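Home | Workshop | Kitchen | Laundry | Tips by Email

My Best Tips for Building a Laundry-Sorting Robot Table
by Effie Moffat
March 16, 2024

14 comments | 52 shares

So many of you wrote in after I mentioned the two-armed table we've been building at Trurkstead (our shared workshop, for the new folks) that I figured I'd better put everything I've learned in one place! I'm a laundry person first and a robot person a very distant second, so these are tips from somebody who still calls a hex key "the bendy one."

Start with the table. We went with butcher block and I'd do it again tomorrow. It's heavy, it stays put, and when you clamp a metal rail around the edges it doesn't flex the way our old folding table did. Baltazar Cuautle did the rails on ours and his rule is to bolt everything finger tight, square it up, go have a coffee, then come back and tighten. I skipped the coffee once and had to redo a whole side.

Spend your money on the arms and save it everywhere else. I put $400 into the frame and hardware and I could have done it for less if I'd been patient about secondhand rail. Keep your receipts in an envelope, by the way! I lost mine and had to guess at the bolt size when I went back for more.

Practice with real laundry, and mix it up. Neatly folded towels will teach you nothing. I throw in shirts, pants, socks that don't match, whatever is in the hamper, and I crumple it all on purpose.
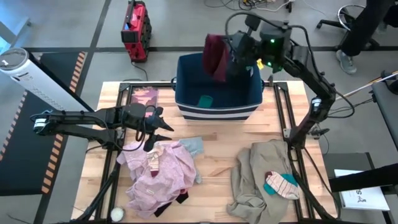

Socks are the hard part, I'm warning you now. A shirt gives the gripper plenty to grab, but a sock lying flat on wood wants to scoot away. Come down slow and close the fingers just before you touch the table (we scratched the wood a few times learning that one, and a little mineral oil hid most of it).

Use a soft fabric bin for the drop-off. If an arm comes in too low, the side just gives and pops back. We had a hard plastic tub to begin with and the crunch still haunts me. A bin with some kind of stripe or mark on the front is handy too, so you can set it back in the same spot every time.

Get your cables sorted early! Label both ends with masking tape before you plug anything in. Senga Skinner uses bread bag tags for hers and they hold up better than my tape does.

Last one, and it's a laundry tip, so I'm on solid ground: empty the pockets. Tissues, coins, all of it. We ran over 600 pickups in March and the worst mess by a mile came from one tissue in a pair of khakis. I was picking fluff out of a gripper joint with a toothpick for half the evening.

Next time I'll get into folding, if I can get a T-shirt to cooperate.

We use cookies to remember your preferences. Accept | Manage settings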